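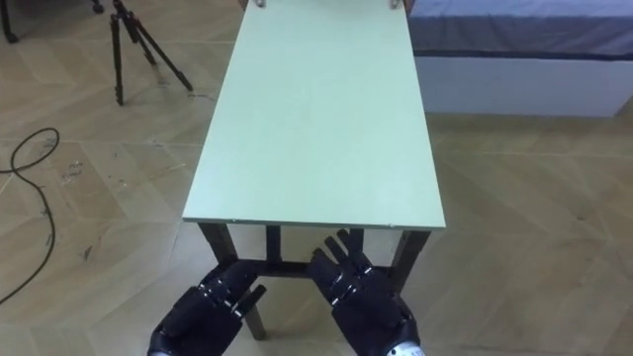
What is a share, and why does its price keep wobbling?

By Elisa Testa

Grown-ups on the news like to say "the market is down today" in the voice they use for a sick dog. Then the weather comes on and everyone forgets. If you have ever wondered what was down, and whether you should be worried, read on. (You can stop worrying. You don't own any.)

Start with a biscuit company

Let's say Marisa Bellini bakes biscuits in a town called Carkport. The biscuits are good. People queue. Marisa would like a bigger oven, but the bigger oven costs $3000 and Marisa has $15 and a jar of buttons.

She could borrow the money from a bank. Banks enjoy lending money, and they enjoy getting it back with extra on top even more. Or she could cut the company into equal pieces and sell some of them. The pieces are called shares, and the people who buy them are called shareholders. You don't get a real slice of the shop, so please don't turn up with a saw.

Marisa's company, Ferraro Biscuits (named after her grandmother, who never baked a thing), has 300 shares. She sells 150 of them for $20 each. That makes $3000, and in comes the oven.
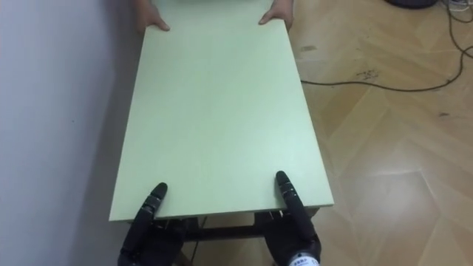 Shareholders own the company together, even when they have never met and wouldn't like each other much if they did. If the biscuits sell well, everyone's share is worth more. If Marisa invents a sardine biscuit, everyone's share is worth less, including the shares of people who begged her not to. Think of the green board in the picture, with a person holding the far end and a robot holding the near end. Neither has the whole load, but if one end gets dropped, the other end is going to hear about it.

So who decides the price?

You might expect a serious person in a tall building. There are plenty of those, but they don't set the price. Buyers and sellers do, by arguing with numbers.

Remo Sala owns one Ferraro share and wants to sell it for $25. Lucienne Guérin would like to buy one, but only for $21. They grumble. He comes down, she goes up, and they settle on $23. For now, the price of a Ferraro share is $23.

Tomorrow a rumour goes around that the oven has caught fire. Suddenly lots of people want to sell and hardly anyone wants to buy, so the price drops. The oven is fine, by the way. It was toast. Prices move on what people believe, and people will believe nearly anything before breakfast.

A place where all this swapping happens is called a stock exchange. It used to be a big room full of men shouting and waving bits of paper. Now it is mostly computers, which are quieter and have better manners. 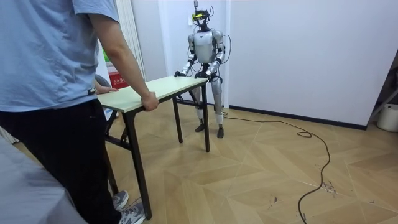 What do you get for owning one?

Two things, if you're lucky. The first is a dividend, a bit of the company's profit handed out to shareholders. The second is the chance to sell your share later for more than you paid.

If you're unlucky you get neither. Bevan McAlister put $119 into a company called Wirside, which made umbrellas for cats. He still has the certificate. He keeps it in the bathroom.

Words to try on your parents

Share: one of the equal pieces a company is cut into.
Dividend: profit paid out to shareholders.
Stock exchange: where shares are bought and sold.
Bull market: prices keep going up.
Bear market: prices keep going down. No bears are involved.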